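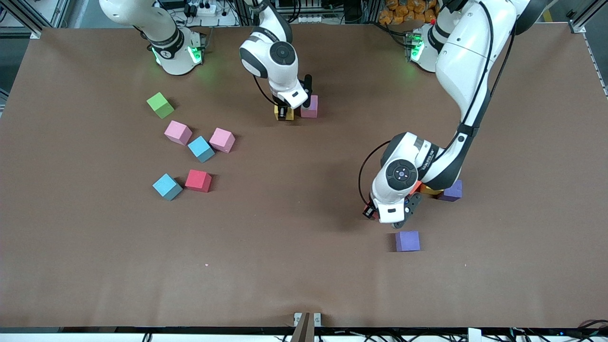

Slide 1. Two arms, one table, coloured foam cubes.

Last updated: February 2020

Leave the slide up while people sit down. Start when the door closes.

Opening. I was asked to speak on whether machines can do the chores yet. My answer is no, and I have 2 slides' worth of patience for anyone who says "nearly". Wait for the grumbling.

Then point at the cubes. They are foam. Foam forgives you. Squeeze it too hard and it springs back, squeeze it a bit off centre and it still comes up. Every one has flat sides and a plain bright colour, and the table under them is flat, brown and matte, so a green cube stands out from it as well as anything could. Ask the room who has a kitchen like that.

Look at the pair on the left half of the table, the light blue one and the red one, near each other. Easy for us. Now swap the blue one for a wet sock and the red one for the sleeve of a jumper that has the other sock in it. That is a Tuesday at my house. (Pause here, it usually gets a laugh. If it doesn't, go on.)

Costigan. Tell the story of the visit. Costigan do returns for clothing shops, in a long shed outside Dastitmont. A parcel comes in, somebody opens it, shakes the thing out, sniffs it, looks for make-up on the collar, folds it and puts it in a new bag. I watched one woman do this for an hour and she never looked at her hands. The firm had been offered a machine for the job. The sales film was very good. The machine in the film folded one kind of T-shirt, and the T-shirt was laid out for it by a person before the film began. I asked who would lay it out in the shed. They said that was being worked on.

Don't be rude about the salesman, he was decent and he gave me a lift to the station.

The sum. Keep this slow, people write it down.
One week of returns on that bench was 2,463 items.
The machine's own leaflet gave 600 a week, T-shirts only.
So that is 4 machines to match the bench for numbers and a fifth for the leftovers, and you still need somebody for the coats.
Say clearly that it is my sum and not theirs.

Two arms. Go back to the slide. Someone always says that two arms will fix it, since we have two. I half agree. A second arm is a real help when one hand has to hold and the other has to pull – a pillowcase, a jar, a bin bag. But look at where the grippers are. The one nearer the middle is right over a small yellow cube with a pink one beside it, and the other is over an orange cube at the right. Each over its own bit of work. Nothing in this picture has to be held by both at once, and that is the part I would pay to see.

Fair is fair. Things I will give them:
– Same thing, same place, all night: yes, and better than us.
– Lifting boxes of a known size: yes, mostly.
– Floors: yes, if you pick the floor up first. I spend longer tidying for the vacuum than I used to spend vacuuming.

Clostora. Only if there is time. The Clostora people at Jaratstead want to put a machine in the home that empties the dishwasher. I read the whole plan. The plates come first, all one size. Glasses are "phase two". There is no mention of the plastic tub that has flipped over and is full of grey water, and to my mind the tub is the job.

What I would ask for. If somebody shows you a film, ask these before you sign anything:
Who set the things out?
How many goes did it take?
Is the film speeded up?
What happens when it drops one?
Who is standing just out of shot, and what are they paid?

Questions. I expect "how many years, then?" I don't know, and I should say so. If pushed: bring it to the shed at Costigan, give it a sack of returns nobody has sorted, and I will come and watch with my coat on.

Leave the cubes up during questions. Water is on the side table by the door.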